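Spent most of the week on the bimanual controller at Omcombe. Going to write it up as a thread while I still remember which branch is which.

The job is simple to state. Two small arms on one rail, one box between them, pick it up with both grippers and move it without crushing it or dropping it. Single-arm pick and place has worked for months. Two arms holding the same rigid thing is a different problem.

If both arms are in plain position control, any error in where you think the bases are turns into squeeze or stretch on the object. Our base-to-base calibration was out by 3 mm. That doesn't sound like much until both arms are pushing against each other through a box lid and the servos start reporting overload.

First fix was the calibration. I was measuring each base separately against the table and subtracting. Now I touch one gripper to the other at a set of poses and solve for the transform between the bases directly. The table drops out of it completely. I took 30 poses and threw away the ones near full reach, where the links sag.

If you do this, spread the poses vertically as well. My first set were all at nearly the same height and the solver happily gave me a tilt that wasn't there.

Second fix was timing. Each arm had its own driver process with its own clock, and each one started its trajectory when the message turned up. On a quiet machine you don't notice. With the camera node running, one arm would set off late and the other would drag the box towards it.

Both arms now sit in one process with one loop. Planner sends a single joint trajectory covering both arms, stamped with a start time slightly in the future. If either driver can't make the start time, neither moves. This got rid of more faults than anything clever I did to the gains.

Roltska (our planner wrapper, don't look for it, it's internal) needed changing for that. It assumed one arm per plan in a surprising number of places. There was a list index hard-coded to zero in the collision checker, so the second arm was being checked against a copy of the first. I would like those two evenings back.

Third thing, compliance. These servos don't give you proper torque control, so I'm faking it. One arm leads in position mode. The other follows with a low proportional gain and an offset driven by the current reading, filtered. It gives way when the load goes up. Crude, but it gives way.

The filter took some choosing. Too light and the follower buzzes. Too heavy and it yields after the squeeze has already happened. I settled on a value by logging everything and replaying it offline — much quicker than tuning live, and I didn't have to keep one hand on the stop button.

Perception side is boring by comparison. Box pose comes from the overhead camera with a feature match on the lid. A busy print is good for this, there's plenty to match. A plain white lid was hopeless and I went back to sticking a marker on it.

One catch: the match gets worse as the grippers close in and start covering the lid. So the pose is frozen before final approach, and the last stretch is done blind on the frozen value. Vosberg branch tries to keep tracking all the way in. It isn't ready.

Numbers, as someone will ask. The overnight run was 288 attempts in simulation with random box offsets, and the new planner found a valid two-arm plan in all but 3. The old one managed 70 per cent. Those figures are for planning only, so don't read grasp success into them.

Next is the handover from one arm to the other, which is the bit the MacLeod demo needs. Code gets frozen on Sunday and I'd like the approach poses settled before then. The grippers come in from either side of the box at slightly different heights and I want to even that out first.
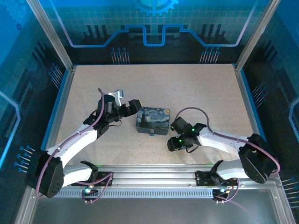 The handover will reuse the same single loop. The only new part is a state where both grippers count as holding, and the planner has to treat the box as attached to both arms until one of them lets go. I'll post the state machine once I've stopped renaming things in it.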